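Notes for the hardship fund talk, Astlow version. Slot is 15 minutes plus questions. Last time I ran long and lost the questions, so skip anything in brackets if the clock looks bad.

## Start

- Hello, thanks for the room, thanks for the coffee. (Taste it before thanking them for it.)
- Who I am: I kept the books for the Torkwood hardship fund during the Drultia lockout. I wasn't locked out myself. I lived two streets away and owned a spreadsheet, which in Torkwood counts as a calling.
- What the talk is for: somebody in this room is going to be asked to help people whose wages have stopped. You'll have a weekend to get ready. I'd like you to make different mistakes from ours.

## What happened, short version

Drultia locked the gates in February after the night shift refused the new rota. 70 people without pay. The lockout ran 16 weeks. Keep this bit under a minute. Everyone wants to argue about the rota and I don't have the slides for it.

Say clearly: the fund was separate from the union branch. Separate account, separate people signing. The branch had its own strike pay, slow and small and tied up in rules about who had been a member since when. We existed for those who fell through those rules, and for the agency cleaners, who had never been inside them.

## Getting the money in

First appeal was a page and a half long. It had the history of the plant in it. It had a quotation from a hymn. It raised enough for one gas bill.

Second appeal was four sentences: who has lost their pay, what a week costs a family, where to send it, when we'll tell you what we did with it. That one got passed around and we had 1098 separate donations by the end, most of them small and a good number sent by people who had never heard of Torkwood and spelled it in new ways.

(Read the four sentences aloud if there's time. Slowly.)

Points to make:

- Put the end date of the appeal in the appeal, even if you have to move it later. We moved ours twice and lived.
- Reply to every donor. A single line will do. We fell behind in the third week and never caught up, and I still get the odd email asking if it arrived. It did. Thank you.
- Large gifts come with opinions. We had one that wanted to choose which families. We sent it back, after a meeting that went on until 11 at night, and I'd like to say we were all very noble in it. 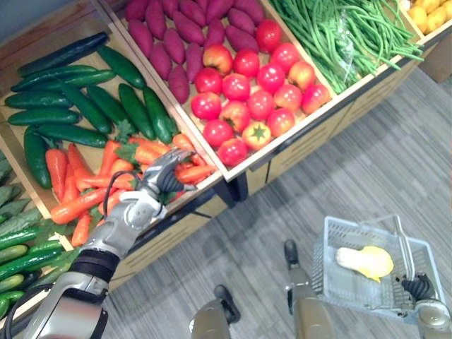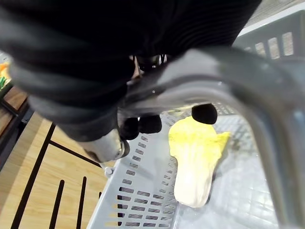
## Paying it out

Cash or groceries? Ask for hands here. Usually the room splits down the middle and both halves look pleased with themselves.

We began with grocery bags. They felt warm and friendly and they photographed well. They also took most of our people most of every morning, and half the households were short on rent, with food well down the list of worries. One man brought his bag back and asked politely whether the landlord could have it.

So we went to bank transfers, flat rate per household, extra per child, paid in the same hour every week. Complaints dropped. Kept a small grocery table in the hall at Jacobs Street for anyone who wanted it, and that became the place where people talked to each other, so I take back some of what I said about groceries.

The form:

- Version one had two pages and asked for "reason for hardship." The reason was a padlock the size of a loaf.
- Version two asked for name, bank details, number of children, anything urgent. Nothing else got read anyway.
- Keep forms locked away and shred them when it's over. Some people were being named in letters from the company's lawyers, and a list of who took help is a list. Spend a full minute on this. It's the part people write to me about afterwards.

Two signatures on every payment. Yes, even among friends. Especially if the friends have keys to the same car.

## Being public

A weekly post: money in, money out, what's left. No photos of families unless they ask to be in one. The Astlow paper wanted a crying mother. We offered them the balance sheet. They ran a picture of the gate.

If a rumor starts, answer it the same day with a number. We waited four days on the one about the van. There was no van. There are still people in Torkwood who will describe it to you.

## Closing it down

Decide on the first day where leftovers go, and write it in the appeal. We hadn't. The gates opened in June, we had money left over, and we argued longer about spending it than we ever had about raising it. It went to the agency cleaners in the end, who hadn't all been taken back.

(Skip the story about the banner.)

## Questions

Likely ones: tax, bank freezing the account, what if the union objects. Tax answer is on the handout. Bank answer: open two accounts. Union answer: go and see them before you launch, and take biscuits.

Handouts are in the blue folder. Leave spares by the door and pick up the adapter before going for the train.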